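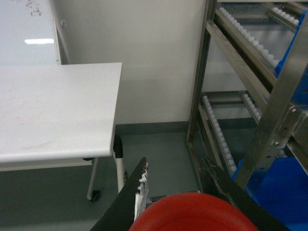 What do you put a roller rack next to, if you've only got the one wall?

Tables, the lighter the better, and at least one with castors on it so you can shove it out of the way when the lanes need loading.

Hello all,

I've pinched that question from Lộc's message (quoted at the bottom) as it's the one I can answer without looking anything up. The rest is going to be a ramble, so get a cup of tea.

We redid our parts corner at Grallbridge in February and I've been meaning to write it up for the list ever since. The rack is a stainless one with gravity roller lanes, and we spent far too long arguing about which side of the room it should live on. In the end it went on the right, with white tables on the left and bare floor in the middle. I wanted grey tables, I'll admit, as white shows every smudge, but I lost that one and I've come round to it. You drop a little screw on a white top and you can find it again!

Lộc, you asked about slope. Ours was too steep to begin with and everything arrived at the front with a bang. We dropped the back end by 2 notches and it's much kinder now. Light things still stop halfway, mind you, and then you have to lean in and give them a poke. If most of your stock is light I'd put it in trays and let the tray do the rolling. A loose part on rollers will find a way to go sideways, every time.

Which brings me to trays. I'm a bit of a bore about trays. We bought a batch of the Fadimine ones first and they were fine, but the rim was square and it dug into your fingers when you carried a full one across the room. The ones I like have a rounded rim and a flat floor with no ribs in it, so a small part sits where you put it and you can sweep your hand across to get the last few out. Blue for anything electrical, that's our rule

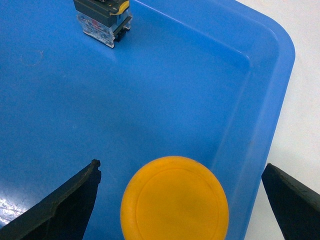 and it has saved us no end of muddle, particularly with switch parts, where the bits for one button turn up in separate bags and want to be kept together until somebody builds it. A yellow cap on a blue floor jumps out at you. Black bits less so, but still better than they did in the old grey tubs. They do scratch, the blue ones, and after a year they look a bit tired, but I've stopped minding.

One thing I'd do differently is labels. We stuck ours on the tray rims and they peel. Liesl Pichler has hers on the rack, at the front of each lane, and I'm going to copy her when I get a free afternoon. Liesl, are you still using the Aidoo card holders or did you give up on them? I remember you grumbling about the corners.

As for how much to keep out, we hold around 100 of the common caps and leave the rest in the cupboard.

Anyway, if anyone wants our lane plan I can scan it – it's in pencil and there's a coffee ring on it.

Cheers,
Rob

On 2026-09-08, Lộc La wrote:
> Hi everyone,
> We're setting up a small parts area at Rirneo and we've been
> offered a second-hand roller rack. What do you put a roller
> rack next to, if you've only got the one wall? Also, how much
> slope do people give the lanes, and is it worth buying proper
> trays or will any old tubs do?
> It's mostly switches and little plastic bits, nothing heavy.
> Thanks,
> Lộc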